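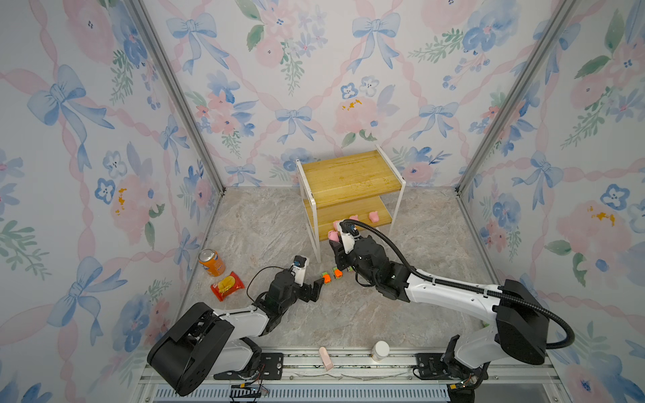 Right arm keeps pushing into the shelf after the gripper closes. Force limit never trips. Is this normal?

Posted March 2, 2024 in Two-arm setups

We have a two-arm cell that does small tidying tasks: take toys off a two-tier shelf, move little cars around on the floor, that kind of thing. Both arms are mounted on the same front rail. The controller software is Sedix, and the arms came through Domdale as a matched pair, already calibrated, or so the paperwork says.

The problem is the right arm. When it goes for one of the toy pigs on the lower shelf, the gripper ends up against the front of the board and then the arm just leans. It doesn't stop or back off, and it doesn't throw a fault. The wrist motor gets hot enough that I don't want to keep my finger on it, and after a while the whole shelf has crept toward the back wall. Last week it shoved far enough that the shelf tipped and everything on it went on the floor. The log for that run says "completed, no contact events." No contact events! The shelf was lying on its face.

The left arm is fine. Same software, same version, same settings file as far as I can tell. I have never seen it lean on anything.

What I've tried so far:

Lowered the contact limit from 864 to half that in the settings page. No change at all that I could see.

Rebooted everything, twice.

Ran the built-in self test. It passes. It passed with me holding the wrist, too, which does not fill me with confidence.

Moved the shelf forward a little. The arm leaned on it sooner.

Support told me this is "expected compliance behavior" and that the arm is "settling into the grasp." I don't buy it. If settling into the grasp knocks over the furniture, something is broken. But I've only been doing this for a few months, so maybe I'm missing something. Has anyone seen this on a Domdale pair, and was it the arm, the software or the setup?

I should add that we do have a stop button and somebody is always next to it. I'd still like the thing to stop by itself.

wivutcombe_lab
17 upvotes, 3,183 views

pegboard_and_tape

Recalibrate it. Mine was doing something weird like this and I recalibrated and it stopped. Takes ten minutes. Also make sure your firmware is up to date, they fix a lot of stuff in the updates.

Comments

wivutcombe_lab: Which calibration? There are three in the menu. And did you check whether it would stop on contact afterward, or did it just stop missing?

pegboard_and_tape: The joint one I think. It just worked after that, I didn't look into it.

cold_solder: If it was leaning because it thought the shelf was farther back, then calibrating hides the problem. The limit still isn't working. You'll find out next time somebody bumps the shelf.

cold_solder

I don't believe "expected compliance behavior" either. Compliance means the arm gives way when something pushes on it. Yours is doing the pushing. Somebody at support picked a phrase off a list.

You have two separate faults here and I'd keep them apart, or you'll fix one and think you fixed both.

The first is that the arm goes too far. That could be calibration, or the shelf not being where the software thinks it is, or the arm base sitting slightly crooked on the rail. That one is annoying but harmless if everything else works.

The second is that nothing stops it. That's the one I would care about. You halved the limit and saw no difference. A setting that makes no difference is a setting that isn't being read. My guess is that the right arm isn't using the number on that page.

In Sedix, when you add a second arm, it gets its own profile, and the settings page shows you the values for whichever arm was added first. At least it did in the version we ran. The second arm's contact limit stays at zero until you write to it, and zero is treated as "off." There's no warning. I found it by accident after ours bent a bracket.

To check, open the profile folder and look at the file for each arm. Don't trust the page. If the right arm's file says zero, or the line is missing altogether, there's your answer.

Then test it properly, with the shelf out of the way. Put a block of soft foam in the path, run the arm at the slowest speed it has, and keep a hand on the stop button. It should stop and log a contact. Do it 6 times from different directions. We got four stops and two misses on our first try, so I wouldn't call one good stop a pass. And please don't use your hand as the foam.

As for the self test, it only checks that the sensors answer. It doesn't check that the answer is anywhere near right, and it certainly doesn't check that anything happens as a result. Ours passed with a bent bracket.

Comments

wivutcombe_lab: You were right about the file. Left arm has my number in it. Right arm has no contact line at all. I added one by hand and it now stops on foam, five out of 6. The miss was coming in from above.

cold_solder: Then you still have a problem from above. Check whether the wrist cable is pulling. If the loop goes tight when the arm reaches down, the software can read that load as normal and subtract it. Unhook the cable from whatever it's clipped to and try again.

wivutcombe_lab: Will try. It does pull a bit when the arm is low. I've taken the speed down in the meantime and we're not running it without a person there.

rail_nut: Worth writing the file value down on paper. An update wiped ours.

sarkozi_bench

We build test rigs at Sárközi and have had a couple of these pairs through the shop. I agree with most of the answer above but would not rely on any software limit, edited by hand or otherwise. You've now shown that the program will run an arm with its protection missing and report a clean run. I would assume there are other things it doesn't report.

Two cheap changes. Put the shelf on something that slides and add a simple switch behind it, wired into the stop circuit and not into the controller. If the shelf moves more than a finger's width, power to both arms goes off. The whole thing took us an afternoon. And turn down the motor current on the right arm itself, in the drive settings, until it can only just lift what it needs to lift. A toy pig weighs next to nothing. There is no reason for that arm to have enough push to tip a shelf.

I'd also send support the log from the day it fell over, alongside the profile file, and ask them in writing whether a missing limit is meant to be allowed. We asked something similar by phone and got a friendly chat and no fix.

One thing I disagree on: the overshoot isn't harmless. Around half the worn gripper fingers we see come from arms that land a little too deep every single time. Fix that as well.

Comments

wivutcombe_lab: Sent the log and both files on Friday. They've asked me to run the self test.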